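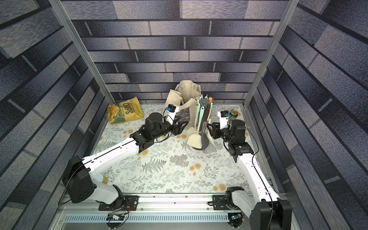
Sábado foi dia de arrumar gavetas no Grumetti

Cheguei às dez da manhã com um café na mão e a convicção de que ia ficar meia hora, tirar duas notas e voltar para casa. Fiquei até à hora do almoço, e ainda saí de lá com uma colher de pau que não era minha (já a devolvi, prometo). A troca de utensílios de cozinha do Grumetti, o café-oficina da rua de baixo, encheu a sala no sábado e acabou por ser uma das manhãs mais divertidas que passei no bairro este ano.

A ideia é simples: cada pessoa traz o que tem a mais na cozinha, deixa em cima da mesa e leva o que lhe faz falta. Não há dinheiro pelo meio. Quem organiza é o Radymyr Kobzar, que abriu o Grumetti há pouco tempo e que me confessou ter começado isto por puro desespero doméstico. «Eu tinha uma gaveta que já não abria», contou-me, a rir. «Havia uma espátula atravessada lá dentro e tive de a tirar com uma faca.» Quem nunca?

Pelas contas afixadas à porta, passaram pela mesa 293 objetos, o que é muito raspador de queijo para uma sala daquele tamanho. Apareceu de tudo — conchas de sopa, escumadeiras, pinças, uma prensa de alhos que precisava das duas mãos e de alguma fé, formas de bolo em feitios que já ninguém faz. Eu levei um batedor de claras repetido e vim embora com um descascador ótimo, daqueles que tiram a casca fininha à batata. Acho que fiquei a ganhar!

A parte de que mais gostei, porém, foi a conversa sobre arrumação, a meio da manhã. Veio fazê-la o Genji Sugawara, que durante anos montou cozinhas por conta da Vikel e agora dá umas aulas curtas sobre como viver com pouca bancada. Ele é contra a gaveta dos utensílios. Completamente contra. Diz que tudo o que se usa todos os dias deve ficar de pé, num suporte redondo ao lado do fogão, e que cinco peças chegam: uma espátula, uma escumadeira e mais três à escolha de cada um. O resto vai para uma caixa, e a caixa vai para cima do armário.

Houve protestos, claro. Uma senhora na primeira fila perguntou onde é que ele punha o rolo da massa, e ele disse que não tinha rolo da massa, que usava uma garrafa. Fez-se um silêncio pesado. Depois lá se discutiu a questão das cores, porque há quem queira os utensílios todos a condizer e há quem goste da mistura, verde-menta com laranja, creme com cinzento-escuro, e eu sou claramente desta segunda equipa. Com cores diferentes sei logo em que cabo pegar quando o refogado começa a agarrar.

Falou-se também de sacos de pano. O Genji sugere pendurar um num gancho, nas costas da porta, e usá-lo para os pacotes abertos: as batatas fritas, as bolachas, o arroz que sobrou. Confesso que lá em casa o pacote de batatas fritas vive deitado em cima da mesa até acabar, e que costuma acabar depressa. Mas o saco no gancho experimentei-o logo nessa tarde e até agora está a correr bem.

E as toalhas! Havia um canto só para têxteis, quase todos emprestados pela retrosaria Ekpo, e foi onde se juntou mais gente. Os padrões de folhas e flores em tons claros continuam a ter muita saída, pelo que percebi, e perto do meio-dia já só restavam dois panos aos quadrados e um avental de criança. Eu andava de olho numa toalha com fetos, mas hesitei uns minutos e fiquei sem ela. Aprendam comigo.

O que sobrou da manhã seguiu em caixas para a Wusgate, a cozinha partilhada junto ao mercado, que anda a equipar uma segunda bancada e aceita quase tudo menos facas sem ponta. O Radymyr calcula que tenham passado pela sala cerca de 200 pessoas, entre quem veio trocar e quem veio só pelo bolo de laranja (havia bolo de laranja, devia ter começado por aí).

A próxima troca está marcada para junho, no mesmo sítio e à mesma hora, e desta vez vai haver uma mesa à parte para tampas sem tacho e tachos sem tampa. Quem quiser inscrever-se pode deixar o nome ao balcão do Grumetti. Pede-se apenas que as peças venham lavadas e que não se tragam copos, por causa do transporte.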